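The Quilt Question

Jul 29, 2020

I have been trying to buy a summer bedspread for most of June and all of July, and I'm no closer to owning one than I was when I started.
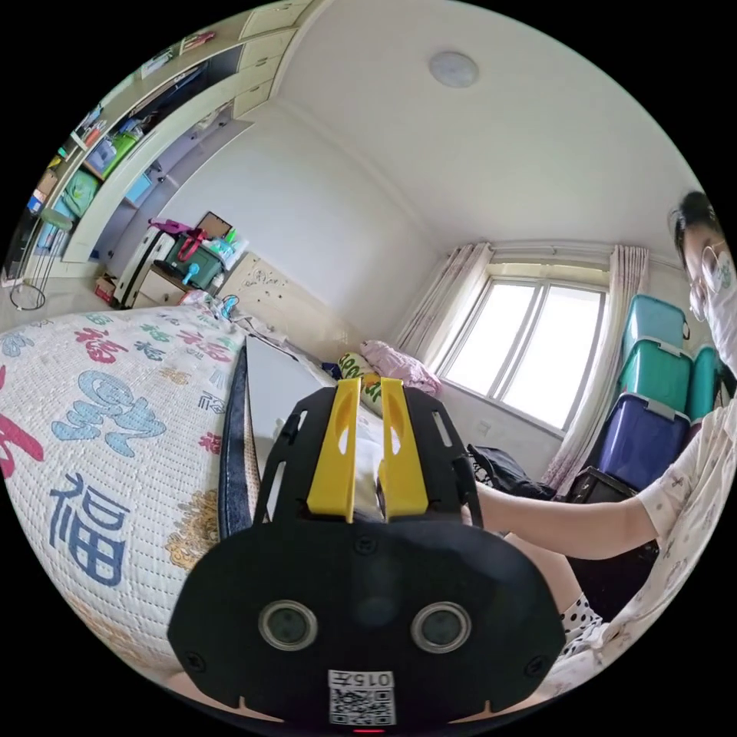
The old one gave out along the foot, where seven years of my heels had worn it down to something like cheesecloth. I figured I would replace it in an afternoon. You go to a website, you pick a color, you pay, a box comes. I had not reckoned with the number of words people now use to sell a piece of cloth you lie under.

First there was the Plavska, which is a "coverlet." I had to look that up. A coverlet is a bedspread that doesn't reach the floor. A bedspread is a coverlet that does. A quilt is either one with stuffing in it, unless it is a comforter, in which case it has more stuffing, and a duvet is a comforter that comes without its clothes on. I was 42 browser tabs deep before I understood that what I had been sleeping under since college was legally a blanket.

The Plavska had 3,521 reviews. I read far more of them than I'd like to admit. One woman gave it a single star for being "too white," which is the color it is sold in. A man gave it five stars and then wrote four paragraphs about his divorce. Several people said it shrank, several said it grew, and one said it smelled like a pond. I closed the page and had a sandwich.

So I called Pramila Tomar, who has the best-made beds of anyone I know. She told me to stop reading and go touch something. I said the stores were all on short hours. She said then I should be quick about it.

I was quick about it. The shop on Hidau Street lets two people in at a time, and I stood out on the sidewalk behind a man buying one pillowcase (he took his time over it). Inside they had the Vistatar in three weights. It is 100 percent cotton and stiff as a road map. The clerk swore it softens up in the wash. I asked how many washes and she looked at the ceiling for a while.

My grandmother had one bedspread. It was on the bed when my mother was born and it was on the bed when I was sent to nap under it with my shoes off and my face to the wall. I remember the ridges it left on my cheek. I don't believe she ever knew what it was called or what it weighed. It went out on the line every other Saturday and came back in smelling of the neighbor's barbecue.

I've asked around the family and my cousin thinks it went to Goodwill in the nineties. She also thinks I should be doing something else with my time, and she has a point, but it has been a long summer and the bed is where I've spent a good part of it.

Where things stand now: I have a Lenz on order, in gray, queen size, returnable for 30 days if I keep the bag. It was supposed to come Monday. The tracking page says it's in a truck, and has said so since last week – a truck somewhere, going someplace. Meanwhile I'm back under the old one, turned around so the bad end is up by my chin. My heels are very happy. I keep breathing in lint.

If anybody has washed a Lenz and lived to tell about it, the comments are open. Please keep it under four paragraphs.

Contact | © 2020 All rights reserved | Back to top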